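Brisow brings its tabletop hand kit to smaller workshops

Robots & Automation | July

Brisow has opened orders for Nurkarton, a two-armed tabletop kit aimed at colleges, small labs and the kind of light assembly shop that has been curious about robotic hands for years but never quite found room in the budget (or on the floor) for a full installation. We spent a long and very pleasant morning with it at the company's Parkwood site, and came away with plenty of notes and a soft spot for the thing.
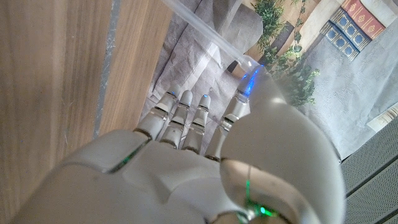
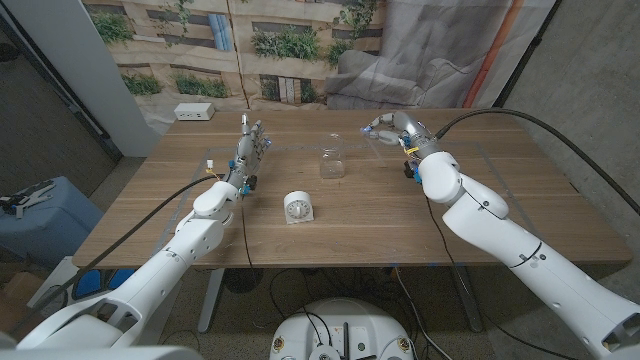
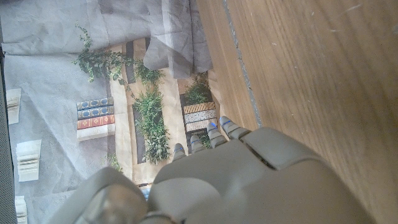
At work in Parkwood: the jar and kitchen timer are on the table in the second picture; the first and third are close views of a hand.

The kit comes as a pair of arms on a single round-topped base, with a jointed hand for each, and the idea is that you roll it up to whatever table you already own. Brisow is keen on ordinary household and workshop things as practice material, and so are we! A jar or a kitchen timer will tell you more about a hand's manners than any number of foam blocks, and they are a good deal cheaper to replace if a routine goes astray.

What buyers will want to know first is how the package is sold. Nurkarton can be rented by the term or bought outright, and either way the price takes in delivery, a day of setup at your own place and a starter library of 358 recorded routines, from simple reaching and holding up to jobs that need both hands together. A larger library of 1,308 routines is available by subscription, and customers who record their own can keep them private or share them with other users, as they like.

Support is handled by Furukawa, which also looks after repairs and keeps a stock of loaner hands so that a worn finger joint doesn't put a whole class on hold. The service plan covers 800 hours of running time before the first full inspection. Brisow says over 900 hours is realistic for lighter use, but the plan is written around the lower figure, and we would go by that one.

We did have a few grumbles. The cables are long and there are a lot of them, so anyone with a busy room should give some thought to where they will run before the delivery van turns up. The printed manual is friendly but thin on calibration, and we ended up leaning on the online version, where the pages are fuller and the drawings much easier to follow. It would also be nice to see a single-arm version for schools that are just getting started, though Brisow would only tell us that it has been asked for that before.

Demonstrations continue at Parkwood through the end of the summer, with places booked through Brisow's sales desk. Visitors are welcome to bring a small item of their own to try on the table, provided it isn't sharp, full of liquid or dear to them. Morning sessions start at 9:30 and there is coffee.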